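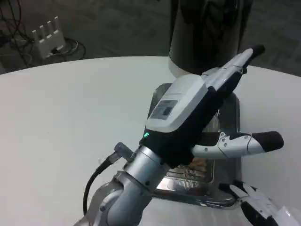
Plalimow: análisis del software de captura de demostraciones para dos brazos

Plalimow es el programa de grabación y etiquetado que distribuye Prarport para puestos de teleoperación bimanual. Lo hemos usado durante el mes de junio con un objetivo concreto: reunir ejemplos de manipulación sobre mesa para entrenar una política por imitación. La tarea base consiste en coger una pieza pequeña de una bandeja de acero inoxidable y pasarla de una pinza a la otra.

Instalación

El paquete se despliega en un equipo con Linux y detecta los brazos por red. La calibración de las pinzas se hace con un asistente que pide apertura máxima, cierre completo y una posición intermedia. El asistente no guarda el resultado si se cierra la ventana antes del último paso, y tampoco avisa de ello. Perdimos una calibración así.

Grabación

Cada episodio almacena vídeo de la cámara de cabeza, posiciones articulares, apertura de pinza y marca de tiempo. El inicio y el final se controlan con pedal. Grabamos 487 episodios, con una duración media de 36 segundos. De ellos, 3 quedaron corruptos por un corte de red durante la escritura; el programa los marcó correctamente y los excluyó de la exportación.

La sincronización entre vídeo y articulaciones es estable en sesiones cortas. En sesiones de más de una hora aparece una deriva que obliga a reiniciar el servicio de captura. Gillies, la herramienta que utilizábamos antes, no presentaba este problema, aunque su visor era bastante peor.

El acero pulido merece mención aparte. Los reflejos de la bandeja alteran la exposición automática, y el brillo del fondo cambia con la posición del brazo. Plalimow permite fijar exposición y balance de blancos por perfil. Conviene hacerlo antes del primer episodio, ya que el perfil no se puede modificar con una sesión abierta.

Revisión y etiquetado

El visor muestra las curvas de apertura debajo del vídeo y permite recortar los tiempos muertos. Songül Oral, responsable del etiquetado en nuestro equipo, echa en falta una categoría para agarres corregidos a mitad de movimiento: solo existen «válido», «fallido» y «descartado». La solución provisional es el campo de notas, que se exporta como texto libre.

Exportación

El formato nativo se convierte sin incidencias al de Vimar, con el que entrenamos. La licencia estándar limita cada proyecto a 3000 episodios. Para una sola tarea es suficiente; para un conjunto variado, no.

A favor: visor, control por pedal, detección de archivos dañados.
En contra: deriva en sesiones largas, etiquetas rígidas, asistente de calibración.

Valoración: recomendable para puestos fijos con sesiones de menos de una hora. Versión probada con licencia estándar.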